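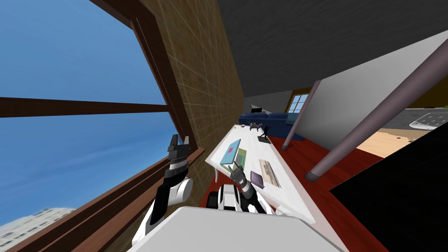

Progress report: trial of the Ketden simulation package
Prepared for Mervyn Yeoman, Tunstall Fund for Small Automation
Wednesday, May 15, 2019

1. Purpose of this period

In March the Fund agreed to pay for one license of the Ketden package, so that our group at Rutdale can judge if it is good enough for training two-arm robots to work in the home. The package is sold as a ready kit: a simulated apartment, a robot model with two arms and parallel grippers, a set of household objects, and a recorder which saves what each camera of the robot sees. In this report I describe what we did since the license arrived, what we think of the kit until now, and what we ask for the next period.

2. Installation and support

The installation was slower than we expected. The guide is written for a newer graphics driver than the one we have, and it does not say so. I wrote to the support desk of Ketden and received a correct answer after 2 working days. After this the program started without problems on both of our computers. I would like to note that the support people were polite and they answered exactly what was asked, but they could not tell us when the guide will be corrected.

3. Work done

We recorded 189 runs. In every run the operator controls both arms with the hand controllers and tries to complete one short task at the white table in the living room. Of these runs we keep 75 for the training set. The others were removed by us, mostly for the reason that the operator was still learning, and in some runs the left arm stayed raised and did no useful work. We did not want the model to learn this habit.

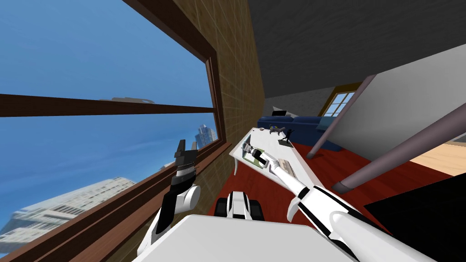
Right arm over the table near the green tray, left gripper open in front of the window.

The tasks are simple ones: bring the gripper above an object, grasp it, move it to another place on the table, release it. The flat objects are the most difficult. With a thin object the fingers must come very low, and the contact between finger and table is not always calculated well. We saw the object jump in several runs. Ketden knows this problem and advises to use a smaller time step, which helps but makes the recording slower.

4. Quality of the kit

The room is well made for its price. The furniture, the window and the view of the city give enough variety for our purpose, and the light is the same in each run unless we change it ourselves. The materials are plain. For a final product this would be a weakness, but for the first stage of training we consider it acceptable.

The wrist cameras were a reason why we selected Ketden and not the package from Jarthorpe. The Jarthorpe package is easier to install and its guide is much better, but it gives only a head view. With Ketden we get the view from the gripper also, with both fingers inside the picture, and it is saved together with the other views. 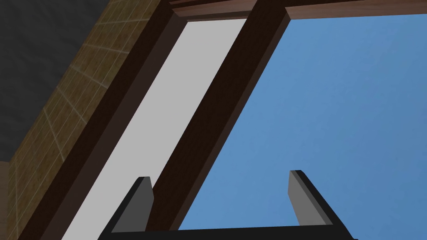

There is one more difficulty, with the time stamps. When a run is long, the views slowly lose their agreement, and we had to write a small program to put them in order again. This took me more than a week which was not in the plan. I am sending the program to Ketden without charge -- maybe it will be included in their next version.

5. Changes to the plan

We planned to begin the training of the model before this report. It is not started yet. The recording is complete for the table tasks, but the check of the time stamps must be finished first. I prefer to lose some days now than to train on wrong data and repeat everything.

6. Costs

The license was paid in full. We did not use the money for the second pair of hand controllers, and I ask for permission to move it to computer time.

7. Next period

We will finish the check, train the first model, and test it on 21 new positions of the objects which it did not see before. At the end we will give a clear opinion on whether the Fund should pay for the license for a second year. At this moment my opinion is positive, with the condition that Ketden repairs the contact problem for thin objects.

If you need the full list of removed runs with the reason for each, I can send it separately.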